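Dezember 2024

Heute früh lag Reif auf dem Geländer, und ich habe beim Kaffee so lange hinausgeschaut, dass mir die zweite Tasse kalt geworden ist. Eigentlich wollte ich nur kurz nachsehen, ob im Flurschrank noch Geschenkpapier vom letzten Jahr liegt. Aber wer diesen Schrank aufmacht, der hat den Tag verplant, das weiß ich ja seit Jahren, und trotzdem falle ich jedes Mal wieder darauf herein.

Das Papier habe ich gefunden, ganz hinten, zerdrückt unter den Wanderstiefeln. Davor kam mir aber erst einmal alles andere entgegen: der Schlafsack, den Pascal mir im Mai zurückgebracht hat (gewaschen, das muss man ihm lassen), zwei einzelne Handschuhe, die Luftpumpe, ein Beutel mit Wäscheklammern und dann eben die ganzen Sportsachen. Ich habe mich auf den Boden gesetzt, den Rücken an der Heizung, und angefangen zu sortieren, und es war, ich schreibe es ruhig hin, ein ausgesprochen schöner Vormittag. Im Radio lief irgendetwas mit Cello, und im Treppenhaus roch es nach den Plätzchen von Frau Hiebert.

Mittags rief Marlene an. Sie will im neuen Jahr wieder mit dem Spielen anfangen, in der Halle in der Istalgate, wo wir früher immer waren. Die Zehnerkarte ist natürlich teurer geworden, und umziehen muss man sich jetzt oben, weil unten renoviert wird. Sie hat mir das alles sehr ausführlich erzählt, und ich habe nebenbei mit der freien Hand Bälle in eine Tüte gesammelt. Gøran wäre auch dabei, sagt sie, und vielleicht Tyson, wenn sein Knie mitmacht. Ich habe zugesagt, ohne groß nachzudenken, und mich danach den halben Nachmittag darüber gefreut. Es ist doch lange her, dass wir vier zusammen etwas gemacht haben, und beim letzten Mal haben wir hinterher noch bis in die Nacht in der Küche gesessen und Suppe gegessen, obwohl alle am nächsten Morgen früh rausmussten.

Dann habe ich Suppe gekocht, wohl wegen der Erinnerung. Linsen, Möhren, das letzte Stück Sellerie, und 300 Gramm Kartoffeln, die dringend wegmussten. Viel zu viel für eine Person, ich esse jetzt also bis zum Wochenende Linsen. Ein Glas davon bringe ich morgen Harpreet hinüber, der seit Tagen hustet, dass man es durch die Wand hört.
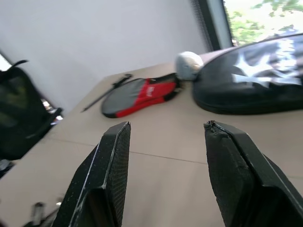

Die Taschen sind mir beim Aufräumen das Liebste gewesen, ich kann gar nicht recht sagen, warum. Andere Leute hängen an Geschirr oder an Büchern, ich hänge offenbar an gepolsterten Hüllen mit Reißverschluss. Die kleine in Grau mit dem knallroten Streifen quer darüber habe ich immer besonders gern gehabt, schon weil man sie im dunkelsten Schrank sofort findet, und das lange dünne schwarze Band daran verheddert sich zuverlässig mit allem, was in der Nähe liegt. Neben der großen schwarzen mit dem weißen Zackenstern wirkt sie richtig zierlich. Die Große braucht im Schrank so viel Platz wie ein Sofakissen, aber weggeben mag ich sie nicht, und jetzt, wo es wieder losgehen soll, habe ich ja endlich eine Ausrede.

Ins unterste Fach kommen nun die Taschen, darüber die Schuhe, und die Wanderstiefel wandern in den Keller. Für den Schlafsack habe ich noch keinen Platz, er liegt vorerst auf dem Sessel und sieht aus wie ein schlafender Hund.

Morgen muss ich noch neues Klebeband kaufen und Marlene fragen, ob ihr der frühe oder der späte Termin lieber ist. Mir wäre der späte recht. Das Geschenkpapier habe ich übrigens mit dem Bügeleisen glatt bekommen, auf kleiner Stufe und mit einem Geschirrtuch dazwischen, und für das Päckchen an Pascal reicht es gerade noch.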